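FOR IMMEDIATE RELEASE
November 22, 2018

Trullness opens coffee-grounds drop-off in Lendthorpe, wants your breakfast leftovers

LENDTHORPE. Coffee grounds, paper filters, stale beans. All of it welcome from today at the new Trullness collection point on the ground floor of the Tam building, side entrance, ring the bell if the door sticks.

The scheme ran as a small trial in Plolville from September. 340 households signed up. Trullness is now looking for 1,000 across both towns before spring, sign-up is free and you get a lidded tub and a sheet of instructions for the fridge door.

What goes in: used grounds, tea leaves, beans that have gone past their best. Pods only if you open them first and tip the grounds out. Lids and plastic cups in the regular trash please. Paper plates and cups are a maybe, plain uncoated paper is fine, anything shiny isn't.

"People buy a bag of beans, put it on a shelf, forget it," said Elin James, who runs the scheme for Trullness. "Bring them. Whole beans break down slower than grounds but we mix them in, its no trouble."

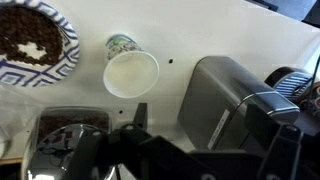 Orhun Saraç has his doubts about the pods. Opening every one by hand is a messy job before work, he wrote to us after the trial, and he would sooner go back to a bag of ground coffee than stand over the sink with a spoon. He also asked whether a pod opener could be lent out with the tubs.

Good question, and yes. Openers can be borrowed from the desk, deposit $4, returned when you bring it back.

Home set-up does not have to be fancy. A bin with a lid, on the counter, near the sink. Rinse mugs after the grounds are out, not before, otherwise it all goes down the drain and you end up calling a plumber. Tip the grounds on an old saucer to cool if they are straight from the machine. Empty the bin every 2 days in warm weather, less often in winter. A stainless steel one wipes clean, plastic tends to hold the smell.

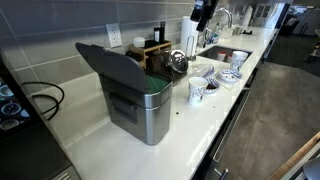
Keep a roll of paper towels close by too, a used sheet can go in with the grounds as long as theres no cleaning spray on it. Same for napkins.

Finished compost goes to the allotments behind Tam and to any household that asks for a bag. First bags expected in spring, no date yet, depends on the weather.

Demonstration mornings with Müzeyyen Karaca will be anounced on the door. Bring a tub if you have one.

Press contact: Anayeli Carrillo, Trullness, Lendthorpe office. Interviews and site visits by arrangement, mornings best.

ENDS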